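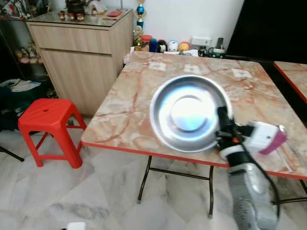
A student in last year's group asked whether a folding table counts as furniture at all for the purposes of this course, or whether it should go under equipment. It goes under furniture. It has a top, an edge and a frame like any other table, and we grade it on the same sheet.

Drakevley Evening Program
Furnishing Small Workrooms, Unit 3: Folding Tables and What Goes on Them
Reading time: 3 minutes
Print this page | E-mail this page

1. The top

Marble-patterned tops are sold in many colors. The pinkish-orange kind has cream, peach and rust veins running through it. A busy pattern hides crumbs and small scratches. It also hides pale scraps of paper, so wipe with your hand as well as your eye.

Do not go by the pattern when you write down the material. A printed surface and a stone one are cared for differently. If you don't know, write "marble pattern" and leave the rest of the line blank.

2. The edge

Look for a strip along the sides of the top. A bright red strip makes the outline of the table easy to see against a white floor. Run a finger along it and note any place where it lifts. Corners go first.

3. The legs

Folding legs with a crossbar take up knee room. Sit at the table before deciding how many people it seats. Check that the frame is fully open before putting anything on top. On a hard, smooth floor such as marble, push the table lightly from the side and see if it slides.

4. Metal bowls

A shallow steel bowl with a wide rim is easy to pick up by the rim and easy to tip the same way. Keep it back from the front edge. Under a strong light the center will glare, so turn or move it before judging whether it is clean.

5. Paper and tape

Small squares of paper or tape are a cheap way to mark places on a tabletop. Use one color for one purpose. Peel them slowly at the end of the term and clean off the glue. Loose papers pushed to the wall side tend to stay there, so clear that side first.

6. Two tables together

Tables of the same pattern can pass for one long surface, but check the heights. The Gostex worksheet allows a gap of 3 mm. Write down what you measure even if it is over.

For next time

Fill in the worksheet for one table at home or at work. Bring it to Room 341. Hand in by the second class in September.

Related items
Unit 2: Stools and Benches
Unit 4: Shelves Under 200 cm
Farkas Reader, page 86: Care of Patterned Surfaces
Florkach Room Plan (blank)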